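Folding Clothes on a Bed: A Small Study of Jeans
Student project report, Home and Textile Studies
Prepared by: Petrică Cozma and Mhairi Gunn
Supervisor: Cadi Eynon

1. Introduction

In our course we had to choose one household task which everybody does and look at it slowly. Our group chose the folding of jeans. Many people in the student house do not have a table large enough for this work, so they use the bed. We wanted to know which way of folding gives a flat and stable packet when the surface below is soft.

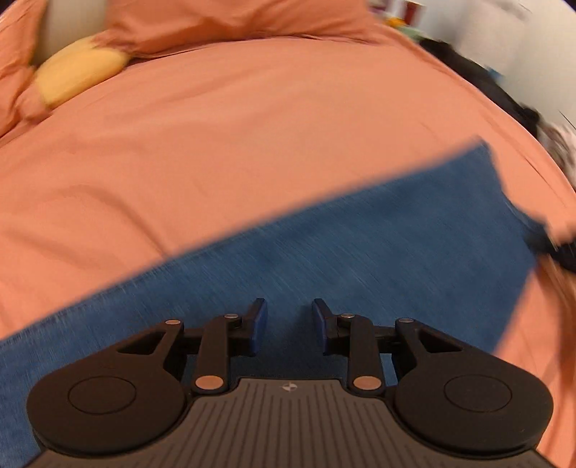
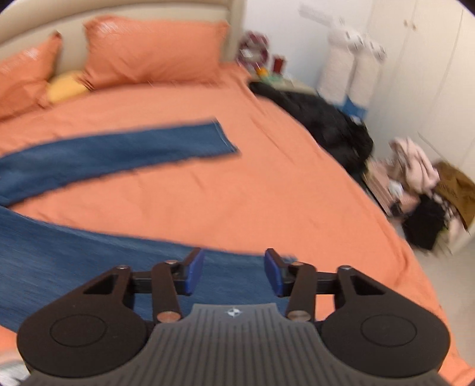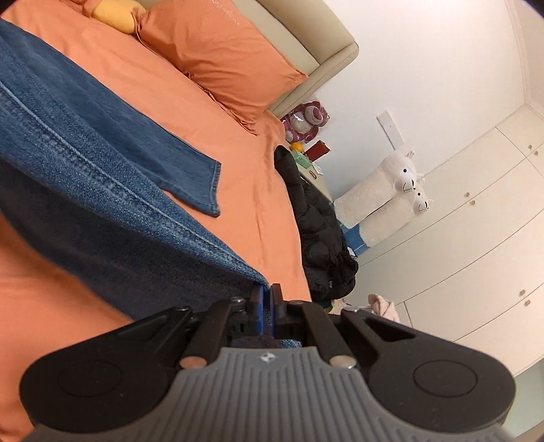
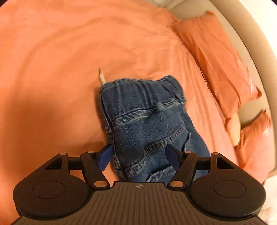 Figure 1. Blue denim on the orange bedding.

2. Why jeans

At the beginning we wanted to include shirts and towels also. Cadi Eynon advised us to take only one kind of garment, and we agreed after the first trial. Jeans are heavy, the seams are thick, and the two legs do not always want to lie in the same direction. In the second picture of Figure 1 the legs are spread in a wide V on the sheet. This is the position which we call "open" in the rest of the report. The folded position can be seen in the fourth picture, where the back pocket with its curved stitching is on the upper side.

3. Method

Four persons took part: the two authors, Costel Nedelcu and Cornel Rusu. Each person folded the same pair 12 times, so we have 48 folds in total. The work was done in November, in the afternoons, when the house is quiet.

We compared two methods.

Method A (long fold). The jeans are opened flat. One leg is laid over the other, so that the back pockets come outside. The crotch corner is pushed in to make a straight line. Then the jeans are folded from the cuff to the waistband, two times.

Method B (short fold). The jeans are held by the waistband and shaken once. They are folded in half across the knees first, and only after this the legs are put together.

After every fold we put the packet at the foot end of the bed, waited 300 seconds and looked if it opened by itself. We also wrote down if the person had to correct a leg with the second hand.

4. Observations

Method A was slower for everybody, but the packet stayed closed more often. With Method B the lower leg often slipped out, and then the person started to pull at the hem, which made the other leg crooked too. Cornel prefers Method B anyway — he says that at home he does not need a perfect packet, only a small one.

The bed itself caused more difficulty than we expected. A fitted sheet is not really flat. It has soft wrinkles, and when you pull the jeans toward you, the sheet moves a little with them. Costel solved this by lifting the waistband before he turned it. We later added this to the instructions for both methods.

The cuffs are a good place to check the work. If the two cuffs lie exactly one on the other, the rest is usually straight. If they do not, it is better to open everything and begin again. Small corrections at the end took more time than a new start.

5. Limits of the study

We used only one pair, and it was already soft from wearing. New denim is stiffer and would maybe give other results. All four persons are right-handed. We did not test on a hard table, so we cannot say how large the effect of the mattress is. Mhairi would like to do this part next term — the big table in the sewing room is suitable, if we can reserve it.

6. Recommendation

For folding on a bed we recommend Method A, with the waistband lifted at each turn. The printed instruction sheet is attached as Appendix 1, and the table with all folds as Appendix 2.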